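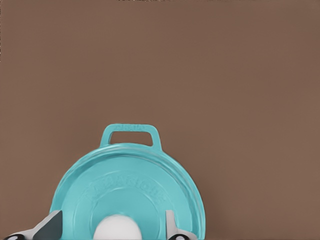 Abb. 2: Simulierte Ansicht, türkisfarbenes rundes Objekt mit Bügelgriff zwischen den Greiferfingern

Startseite | Lehre | Skripte | Übungen | Kontakt

Greifen in der Simulation: Regeln für Aufbau, Versuch und Protokoll
Begleitblatt zur Vorlesung, Teil B
Bearbeitung: Essam Slaoui, Durchsicht: Ottó Sipos

1. Geltungsbereich

Die folgenden Regeln gelten für alle Greifversuche, die im Praktikum in der Simulationsumgebung Kanix gerechnet werden. Für Versuche an der realen Zelle Ilgate gilt zusätzlich die dortige Betriebsanweisung. Ein in der Simulation bestandener Versuch ist keine Freigabe für die Zelle. Die Freigabe erteilt die Laboraufsicht schriftlich.

Normative Grundlage für den realen Betrieb sind die ISO 10218 (Industrieroboter, Sicherheitsanforderungen) und die ISO 12100 (Risikobeurteilung). Beide werden in Teil C behandelt und hier nur dort erwähnt, wo sie die Versuchsplanung betreffen.

2. Begriffe

Greifversuch: ein Durchlauf vom Startzustand bis zum Abbruch oder bis zur Ablage.
Zielobjekt: das im Versuchsplan benannte Objekt. Andere Objekte sind Störobjekte, auch wenn der Greifer sie nicht berührt.
Kontakt: jede vom Physikmodell gemeldete Berührung. Eine Überdeckung im Kamerabild ist kein Nachweis für Kontakt.
Griff: beidseitiger Kontakt, der über die im Plan festgelegte Haltezeit besteht.

Die Trennung zwischen Überdeckung und Kontakt wird in den Protokollen am häufigsten verletzt. In Abb. 2 liegen die hellgrauen Finger im Bild vor dem unteren Teil des Objekts. Ob das Objekt gehalten wird oder der Griff erst bevorsteht, lässt sich daraus nicht entscheiden. Im Protokoll steht in einem solchen Fall »Finger vor Objekt, Kontakt laut Log: ja/nein«. Die Angabe »gegriffen« ist ohne Logeintrag unzulässig.

3. Objektmodelle

3.1 Jedes Objektmodell wird mit Masse, Reibungsbeiwert und Kollisionsgeometrie dokumentiert. Fehlt eine der Angaben, wird das Modell nicht verwendet.

3.2 Durchbrüche sind in der Kollisionsgeometrie zu erhalten. Eine konvexe Hülle schließt den rechteckigen Ausschnitt eines Bügelgriffs wie in Abb. 2. Das sichtbare Modell zeigt dann eine Öffnung, durch die kein Finger geführt werden kann. Zulässig ist die Zerlegung in konvexe Teilkörper.

3.3 Gestufte Flächen und umlaufende Ränder dürfen vereinfacht werden, sofern der vorgesehene Griffpunkt davon nicht betroffen ist. Die Vereinfachung ist im Modellblatt zu vermerken.

3.4 Geprägte Schrift wird nicht zur Identifikation herangezogen, wenn sie in der verwendeten Auflösung nicht lesbar ist. Maßgeblich ist die Objektkennung aus dem Versuchsplan.

4. Kamera und Bildausschnitt

Zu jeder Versuchsreihe gehört die Angabe, ob die Kamera am Handgelenk mitgeführt oder ortsfest ist. Angeschnittene Objekte sind zulässig, ihre Lage wird aber aus dem Simulationszustand übernommen und nicht aus dem Bild geschätzt. Schatten dienen nur zur Plausibilitätsprüfung — ein schwacher Schatten neben einem Objekt erlaubt keine Aussage über dessen Abstand zur Unterlage.

5. Durchführung

a) Startzustand und Zufallsstartwert speichern.
b) Greifkraftgrenze vor dem ersten Durchlauf setzen und innerhalb der Reihe nicht ändern.
c) Eine Reihe umfasst 24 Versuche. Zur Auswertung des Verfahrens Paltorero werden 1.000 Versuche gerechnet, verteilt auf mehrere Startwerte.
d) Abgebrochene Versuche zählen als Fehlversuche. Sie werden nicht gelöscht und nicht wiederholt.
e) Durchdringungen zwischen Finger und Objekt führen zum Ausschluss des Durchlaufs. Der Ausschluss wird gesondert ausgewiesen.

Die Reihe gilt als bestanden, wenn 90 Prozent der gewerteten Versuche mit einem Griff im Sinne von Abschnitt 2 enden. Die Schwelle ist eine Festlegung des Praktikums und stammt aus keiner Norm.

6. Übertragung auf die reale Zelle

Vor der Übertragung sind Greifkraft, Verfahrgeschwindigkeit und Arbeitsraum neu festzulegen. Werte aus der Simulation dienen als Ausgangspunkt. Die Risikobeurteilung bezieht den Greifer und das Werkstück ein, auch den Fall des Objektverlusts während der Bewegung. Der erste Durchlauf erfolgt mit reduzierter Geschwindigkeit und Zustimmtaster.

7. Abgabe

Abzugeben sind Versuchsplan, Modellblätter, Log und Protokoll. Bilder erhalten eine Nummer und den Zusatz »simuliert« oder »real«. Die Vorlage liegt im Kursordner Erraji, Stand Mai. Ältere Fassungen ohne Feld für den Zufallsstartwert werden nicht mehr angenommen.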